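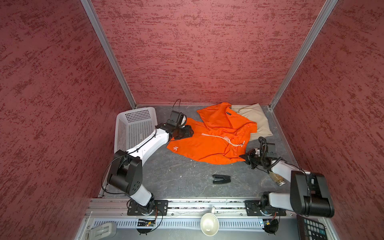

What can people do with clothes that are too good to throw out but never seem to leave the bottom of the basket? They can bring them to Fludska, where a new sorting and folding service called Fludine opens its doors this month.

7 Oct 2018

FLUDSKA OPENS FLUDINE, A NEW HOME FOR CLOTHES BETWEEN OWNERS

Fludska, the neighbourhood clothing exchange on Hakis Lane, is very happy to announce the opening of Fludine, a walk-in service where households can hand over a basket of mixed clothes and cloths and have everything sorted, folded and either returned to them or passed on to someone who will be glad of it. The service has been a long time coming (longer than any of us would like to admit in a press release) and we are delighted to be able to invite everybody in at last.

The idea is a simple one. Most homes have a basket somewhere that has stopped being a laundry basket and become a place where things go to wait. There are jumpers that have lost favour, tea towels that might be dusters by now, a bright top bought for a holiday, a pillowcase whose partner went missing two moves ago. None of it is dirty and none of it is rubbish, but sorting it takes an hour that people with work and children and parents to look after don't often have. Fludine takes on that hour.

Visitors bring their basket to the counter, fill in a short card and choose one of two options. The first is called Back to You, and it does just that: the clothes are folded, grouped by kind and returned in the same basket, with anything that needs a button or a stitch laid on top with a paper tag. The second is called Onwards, and here the household keeps only what it asks for on the card. The rest goes on to the Fludska rails, where members of the exchange can take it home, or into the cloth bins, where worn cotton and linen are cut down for cleaning and craft use.

Fludine has grown out of a trial held in June in the back half of the Fludska shop. During the trial 200 baskets were brought in by households from the streets nearby, and between them they held 3368 separate items, every one of which was written down in a ledger that now has its own shelf. Shirts and tops made up the largest share by a comfortable margin. Odd socks did well too, as those who know us will have guessed, and nine pairs were put back together from baskets belonging to quite different families, a result that gave a great deal of pleasure on both sides of the counter.

Siu-ming Tsang, who runs Fludska and has looked after the Fludine project from its first day, is pleased with how the trial went and very much looking forward to the months ahead.

"I grew up above a laundry, so I have spent a good part of my life looking at other people's baskets, and I have never met one that didn't have a story somewhere near the bottom," said Siu-ming Tsang. "What struck me in June was how often people said sorry when they handed theirs over. They were sorry for the creases, sorry for the state of the towels, sorry that it had been sitting on the landing since Christmas. I would love it if they stopped saying sorry! A full basket means a full house, most of the time, and we are only too pleased to help with it."

The new service also brings a change to how Fludska folds. For years the exchange has folded everything flat and stacked it in piles, and for years the piles have slid gently on to the floor every time someone wanted the third thing down. Fludine will instead use a fold developed with Ndung'u, the small homewares workshop two doors along, in which each garment is brought into a long strip and then turned over on itself until it will stand up on its own edge. Clothes folded this way can be set side by side in a basket or drawer like books, with each colour showing. It takes a little learning, especially with anything slippery, but it can be done on any flat surface and wants no special equipment.

Ndung'u will also be running folding mornings in the Fludine room, at which anyone may bring a few items of their own and learn the standing fold at a gentle pace. Each morning will cover tops, trousers and square cloths, with time at the end for the awkward things people always ask about - fitted sheets above all, but hooded tops and dungarees as well. Tea is provided, and children are welcome so long as somebody keeps an eye on them near the ironing table.

A word about baskets, as we have been asked about them more than anything else. Fludine will accept clothes in any basket, bag or box that one person can carry. A plain plastic basket with holes in it does very nicely, as it lets the air through and can be wiped down in a moment. Wicker is welcome too, though we do ask people to run a hand round the inside first for loose ends that might catch on knitwear. Baskets left with us are labelled at the counter and go back to the same household, and there is a shelf of spares for anybody who arrives with an armful and nothing to put it in.

Clothes should be clean and dry when they come in. Please check the pockets, and then please check them again, because the small things box from the June trial is already quite full and includes several keys, a library card and one very handsome brass whistle. Owners can ask for the box at the counter at any time. We can't take shoes, duvets, electric blankets or anything that has been stored with mothballs. Single gloves are accepted with sympathy.

The first basket a household brings is sorted free of charge. After that there is a small fee for Back to You, which is posted at the counter, while Onwards remains free for as long as the rails have room. Members of the exchange will be able to use their existing card for both. Most baskets should be ready for collection the following morning, although larger ones may need an extra day, particularly in the first few weeks while the team finds its feet.

The opening will be marked by a small party in the shop, with the rails pushed back to make space and a table of cloth remnants for anyone who sews. There is room for about 200 people across the afternoon if they come and go a bit, and no booking is needed. Visitors who bring a basket to the party can leave it at the counter when they arrive. There will be a demonstration of the standing fold, given by Siu-ming Tsang using items lent by the audience, and a prize for whoever can match the most socks from the ledger's list of the unclaimed.

"We have put everything we learned in June into this, and I expect we shall learn as much again before Christmas," added Siu-ming Tsang. "If you have been meaning to deal with that basket, do bring it along. And if you have already dealt with it, come anyway and have some cake."

Notes for editors

Fludska is a membership clothing exchange with rails for adults and children, a mending corner and a cloth store. Fludine is its sorting and folding service and is based in the same building, with its own entrance from Hakis Lane. The entrance is level with the pavement.

Ndung'u is a homewares workshop making storage bags, drawer dividers and table linen. It is the folding partner of Fludine and will lead the folding mornings, the dates of which are on the shop door and can be had from the counter.

Siu-ming Tsang is available for interview and is happy to show reporters the fold in person. Please ask at the Fludska counter, and do feel free to bring a shirt.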